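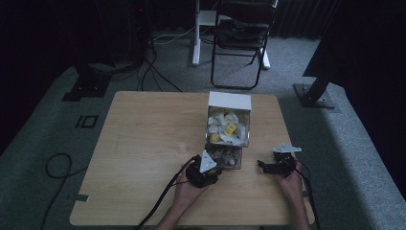
Iwona Sobczak wants the candy counter back, and after last night's meeting I'd say she has plenty of company. The old Dirkura movie house on Talach Street is getting its doors open again in September, and the big question in the room wasn't the seats or the sound. It was snacks!

I went along on 3/26/22 expecting maybe a handful of people and had to stand by the coat rack the whole time. The plan is pretty simple – one screen, shows five nights a week, and a kids' matinee when school's out. The new owners have already fixed the roof (the bucket in the lobby is gone, hooray) and they're hoping to keep tickets at the price they were when the place closed almost 20 years ago.

Florian Zaugg asked about parking, which got a groan, and he's right that it's a pain. For now you can use the lot behind the Alipour bakery after 6, as long as you're out before the morning deliveries.

And the candy? Sold by the scoop, like it used to be, if the health permit comes through. I'd been hoping for those chewy lemon things I used to sneak into double features, so I asked. "We're looking into it," said Jolanta Wasilewska, writing it down – on her hand, but still.

The opening movie gets picked by a vote, and slips are at the library desk through the end of next month.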